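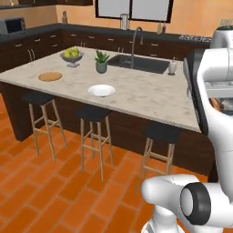 *La cocina simulada de Dustato: isla de mármol, tres taburetes y el brazo blanco a la derecha.*

## Quiénes somos

Delon es una empresa pequeña que se dedica a enseñar tareas domésticas a brazos robóticos. Para ser exactos, nos dedicamos a reunir los ejemplos con los que otros se las enseñan. Es un trabajo menos vistoso y exige bastante más café.

Empezamos en Bultmont, 2 personas en una oficina con una ventana que daba a otra oficina. Hoy somos 27 y la ventana sigue igual.

## Qué hacemos

Nuestro producto principal se llama Dustato: una colección de cocinas que solo existen en el ordenador y en las que nuestros operadores manejan el brazo a distancia, tarea por tarea, mientras el sistema lo registra todo. Un operador con experiencia graba 90 episodios por jornada. Uno nuevo graba bastantes menos y aprende palabrotas en varios idiomas.

Las tareas parecen sencillas hasta que hay que repetirlas. Tomemos el perrito caliente, que en la oficina ya tiene categoría de asignatura. El plato está sobre la encimera, con el pan abierto y vacío, y la salchicha va entre los dos dedos de la pinza.

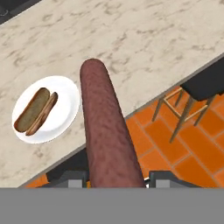 De cada tarea pedimos 200 demostraciones válidas antes de darla por cerrada. Movemos el plato, cambiamos el punto de partida del brazo y pedimos a los operadores que no busquen la elegancia. Un ejemplo algo torpe que se corrige a tiempo enseña mucho – y de esos, modestia aparte, tenemos un catálogo excelente.

Los intentos fallidos también se guardan, etiquetados y en carpeta aparte. Algunos clientes los piden expresamente.

## Cómo revisamos

Ningún episodio sale sin pasar por Tanguy, nuestra herramienta interna de revisión. Tanguy detecta saltos en la trayectoria y grabaciones cortadas. Después lo mira una persona, que decide si aquello es un perrito caliente o una declaración de intenciones.

## Trabajar con nosotros

Abrimos plazas de operador cada mes de marzo. No hace falta saber programar ni cocinar. Valoramos el pulso firme y cierta tolerancia a las salchichas virtuales.

La oficina sigue en Bultmont – segunda planta, timbre de la izquierda.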